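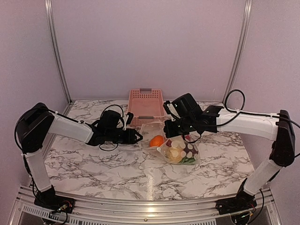 ## Log: Plerine address labels creeping down the page

Opened 21/07/2011, still open-ish

Hi Reece, it's me again with the label thing. You asked me to write down what I tried in order, so I'm typing as I go and you can skim.

We're mailing the Vinstead walking club booklet and I've got 127 addresses in a spreadsheet. Plerine pulls them in fine and the preview looks gorgeous. Then I print, and the first row lands where it should, the second row is a hair low, and by the bottom of the sheet the zip codes are sitting on the next label down. It did NOT do this in March! Same spreadsheet, same labels (the Grewal ones, three across), same printer.

**Try 1.** Turned everything off and on. I know you were going to say it. No change.

**Try 2.** Printed on plain paper and held it up to the window with a label sheet behind it. Great trick from Mayu Kubo, and it saved me a fortune in labels. Left edge is perfect all the way down. It's only the up-and-down spacing that goes.

**Try 3.** Found "Fit to page" checked in the print box and got very excited. Unchecked it. Better, but the last row is still low, maybe the height of a capital letter. Also Plerine checks it again every time I close the file?? Is there somewhere to make that stick?

**Try 4.** Changed the font from 12 to 9 in case the long addresses were pushing things down. Everything fit inside the labels, technically, but Wakana Nagano said half the club would need a magnifying glass, and the drift was the same anyway. Put it back to 12.

**Try 5.** Deleted the printer and added it again with the driver from the Silar disc. That took me most of lunch. The test page came out, the labels came out, same drift. I did get my color settings wiped, so thanks for that, Silar.

### Reply from Reece Penrose

Thanks, this helps a lot. Go to Page Setup and tell me what paper size it says. Not the label template - the page itself. Then check the same thing in the printer's own preferences, because Plerine keeps the two separately. As for the checkbox, it only sticks if you save the template after changing it. Saving the document won't do it.

### Back to me

OK so Page Setup says Letter. Printer preferences says A4! I never touched that, but Haruto Okabe printed something for his cousin overseas a while back and I have my suspicions. Changed it to Letter, unchecked "Fit to page", saved the template like you said, printed one on plain paper, window test... and it lines up!! Bottom row and everything.

Ran the real labels after that. Good all the way through except a couple of sheets that fed in crooked, and I reprinted those by hand.

One leftover, which is why I'm not closing this yet. Junpei Wada's address has an apartment number on its own line, and Plerine drops it. It's there in the spreadsheet, column F, and it isn't there in the preview. There are 9 people with that column filled in and I've only looked at his so far. Is there a field I have to add to the template, or does it want everything on one line?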